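Wed 20 August

Notebook, Fladgate bench. Alert triage trial, second go.

Reran the Bemero scoring tool against the old mail logs, this time with our own labels instead of theirs. I said in May that I didn't trust their labels and I still don't. Their idea of a "confirmed phish" seems to include anything a user reported, and our users report the cafeteria newsletter.

Set: 1,646 messages, all from the Rullmont tenant, headers and bodies intact, attachments swapped for hashes. Same set as last time, so the runs can be compared. Scoring threshold left at the vendor default. I know Torres (the internal project, for anyone reading this later) wants it lowered. Not touching it until I know what the default does.

First problem was before any scoring happened. The importer reads the Received headers bottom up and stops at the first hop it can't parse. Our relay writes a hop it can't parse. So for a big slice of the mail the tool thinks the sender is us. Last run's "excellent" false positive rate came out of that, I'm fairly sure. Of course it doesn't flag much if it believes everything is internal. Patched the relay line in a copy of the logs and started over.

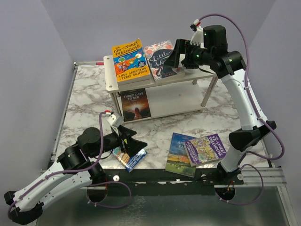 Does the header fix change the results enough to throw out the May numbers?
Throw them out. Anything scored before the fix was scored with the wrong sender, and no amount of reweighting gets that back. The old spreadsheet stays in the folder so people can see what we did, but please stop pasting the chart from it into slides.

After the fix it flags a lot more. Some of that is right. It caught the invoice thread, where the reply-to was one letter off from the supplier, and it caught it on the first message. Fine, credit given. It also flagged our own password expiry notice, every copy, with the reason "urgent language, credential topic." I can't really argue with that. The notice does look like a phish and I've complained about the wording before.

What bothers me more is the reason field. Two messages with identical bodies and the same sender, sent a minute apart, got different reasons and different scores. I ran that pair 3 times and got a different answer on one of them each time. The docs say scoring is deterministic for a given model version. Checked the version string before and after, no change. Either the docs are wrong or there's a lookup to something outside that moves under us. I'd bet on the lookup. Need to run it with the outbound link blocked and see if it complains.

Blocked outbound at the firewall, tried again. It did not complain. It scored everything, returned a green status, and the pair came back with the same score every time. So there is a lookup, and when the lookup fails the tool carries on and says nothing. That's a worse finding than the wobbling score. If someone can break the lookup, they get a weaker filter and we get a green light. Writing that up separately for the vendor call, with the packet capture attached.

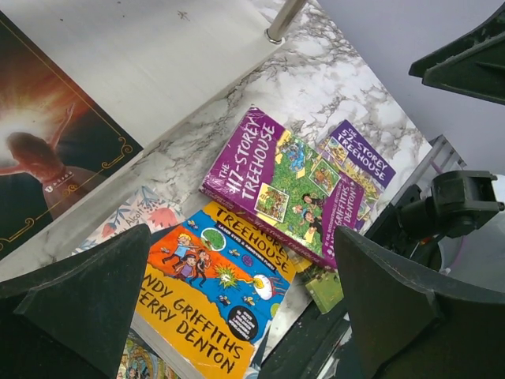 Books on the marble-patterned table, with The 117-Storey Treehouse among them.

Speed: they claim 800 messages a minute. Didn't see it. Our box is older than what they tested on, so I'm not making a fuss, but I'd like that claim out of the Torres summary until someone has measured it on hardware we own.

Also tried the "learn from analyst feedback" switch. Marked the expiry notices as safe and reran. Scores dropped on those, as promised. Scores also dropped on a fake expiry notice I had seeded in the set, down to under the threshold. It learned the subject line, as far as I can tell. Switched it off again and restored the model from the snapshot. Would not turn this on in production for anyone.

Still open:
- ask what the external lookup is, where it's hosted, and what of our mail it sees
- ask for a hard fail when it can't be reached, or at least a log line
- relabel the disputed messages with a second person who hasn't seen the scores
- fix the relay header properly at Fladgate, since the copy I patched only helps me
- rerun at the lower threshold, after all of that and not before

Logs and capture are in the trial folder under today's run. The restored snapshot is the one to use.

2 comments
3 shares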